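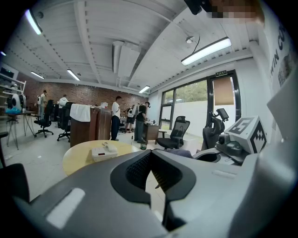
Trinh Cao
Notes on the Sturkavska 3 release, the part of our stack that turns hand-held gripper recordings into trajectories an arm can run. Mostly for people who already use version 2 and want to know what will break. Long thread.

The big change is time. Version 2 stamped every message when it reached the recorder. Version 3 stamps at the sensor where the sensor has a clock and falls back to arrival time where it doesn't. Each stream now carries a field, stamp_source, that says which of the two you got.

If your loader reads "time" and nothing else, it will still run. It will also give you slightly different numbers from last month on the same recording. Please read stamp_source before filing a bug.

Why it mattered: with arrival stamps, the image lagged the jaw width by 60 ms on the worst laptop we had. When the hand is still that does no harm. During a close it means the policy sees jaws still open while the label says they have shut on something.

The error wasn't constant either. It grew when the disk was busy, so a fixed offset in the config fixed one session and spoiled the next. We carried that offset for a long time. It's gone. If clock_offset_ms is still in your YAML, the loader stops with an error.

I went back and forth on a warning vs. an error there. Warnings scroll past. Error.

Second change: pose. The tracker reads square markers, and when it sees a single face nearly head on, there are two rotations that explain the corners almost equally well. This is the old planar ambiguity and any text on marker pose will cover it.

Version 2 picked the rotation with the lower reprojection error, per image, with no memory. On a clean view that's right. On a small or blurred marker the two errors trade places from one image to the next and the estimated orientation flips back and forth.

In the plots it looks like a square wave on one axis of rotation. Position barely moves, so a check that looks only at position passes the recording. Ours looked only at position.

Version 3 keeps both candidates and carries them forward. A short fixed-lag smoother scores each chain against the gyro, and the chain that disagrees with the gyro is dropped. The lag is 14 images by default.

You can set it lower. Below a handful of images the smoother doesn't have enough rotation to tell the chains apart if the operator is moving slowly, and you're back to guessing. It reports this as pose_ambiguous = true and doesn't guess for you.

More than one face visible at once removes the problem entirely, provided the geometry between faces is measured well. "Well" here means calibrated, with the corner coordinates solved for jointly. Typing in the nominal edge length from the CAD file is a different thing and we've stopped accepting it.

The command for that is sturk calib faces. It wants a slow recording where every adjacent pair of faces is seen together at least once. If a pair is missing it prints which one and exits nonzero. It used to print "done".

Third: the jaw width. The old code treated it as an independent scalar and low-pass filtered it. The filter delay then stacked on top of the stamp delay. Both had the same sign, of course.

The filter is now zero-phase for offline conversion and causal for live preview. Same cutoff, separate code paths, and the output file records which one ran. Don't train on preview output. The converter refuses to export it unless you pass a flag with an unpleasant name.

Planning side. A human wrist will go places an arm can't. Version 2 converted the trajectory first and checked it against the arm later, on the robot machine, often weeks later. By then whoever recorded it had moved on to a different task.

Version 3 runs the reachability check at conversion. For every segment it solves inverse kinematics along the path, with joint and velocity limits, and writes a per-segment verdict: ok, retime, or reject.

"retime" means the path is fine and the speed isn't. The converter stretches time until the joint velocities fit, and writes the stretch factor. It doesn't touch the geometry. If you'd prefer to clip the motion instead, write your own pass. I've seen what clipping does near a grasp and won't ship it.

"reject" covers everything else: out of reach, forced through a singularity, or a jump between solution branches. The branch jump is the most common. Starting the solve from a better seed rescues a good share of them, so the converter tries several seeds before giving up.

We reran our archive of 4,000 segments on the new converter. I'm not going to post a single pass rate. It depends on where you assume the arm's base is, and a number without the base pose attached is decoration.

What I can say is that the failures clustered by task. Reaching down into deep containers was bad. Anything on a low surface was bad with the base at bench height and mostly fine with it lowered. We're going to choose the mount from that plot, which I'd have liked to do last year.

The check takes longer than the rest of the conversion put together. It's cached on a hash of the segment, the robot model, and the base pose. Change any one and it recomputes. Change the collision mesh and it also recomputes, after a day in October when it didn't.

Control. The export used to be dense poses, and the arm controller interpolated them however it liked. Two controllers, two motions from one file. Quách found this by overlaying logs from both and asking why the corners were rounder in one of them.

Export is now a spline with stated degree and stated knots, and the controller plugin evaluates exactly that. No resampling in between. If a controller can only take points, the plugin samples at the controller's own rate and logs that it did.

There's a tracking-error channel in the playback log now. Commanded pose from the spline, measured pose from the joints, difference, same clock. Look at it before blaming the policy. A badly tuned impedance gain and a bad policy look much the same from across a room.

Unik, the log viewer, needs an update to read the new files. The old build opens them and shows empty tracks for rotation, with no complaint. That's our fault. The reader ignored unknown fields by design, and the design was wrong.

The new Unik build has a view I use more than any other: gyro rate against the rate implied by the marker pose, on one axis. If the two curves sit on each other, time sync and calibration are both sound. A sideways shift is time. A scale difference is usually calibration.

Migration, short version. Convert from the raw recordings. Don't try to upgrade version 2 outputs in place, they don't hold enough information to undo the stamps. If you threw away the raws, keep using the old output and label it as old.

Don't mix the two in one training set without a flag for it. We did. The policy learned something between the two timings and closed the jaws early on some objects and late on others, and we spent most of a week looking at the network.

Known issues. The marker detector still drops out under strong backlight from windows. Exposure control is per image and the marker isn't weighted in it. There's a branch that weights it. It makes the rest of the picture worse, so it's off.

Also known: if the sensor clock resets in the middle of a recording, the loader splits the file in two at the reset. Correct, but the second half loses its task label. Relabel by hand for now.

Not in this release: any handling of contact. The converter knows where the jaws are and how wide they are. It has no idea of force, so a held object and jaws stopped at the same width look identical in the file. Flelevier has an extra channel reserved in the format for it. It's all zeros today.

Replying to a few questions that came in.

Does the smoother need the gyro? Yes. Without it you can pass --no-gyro and get constant-velocity scoring, which is fine for slow motion and poor for a wrist flick. The output is tagged.

Can the reachability check run for two arms? Separately, yes. It doesn't check one against the other. Run a collision pass afterward.

Is the format documented? The schema is in the repo under docs/format, including units for every field. Angles are radians everywhere now. The one field in degrees was wrist_offset and it has been renamed so that old code fails on it.

The patch release goes out Monday with the label fix for split files, if the tests hold. The exposure branch stays where it is.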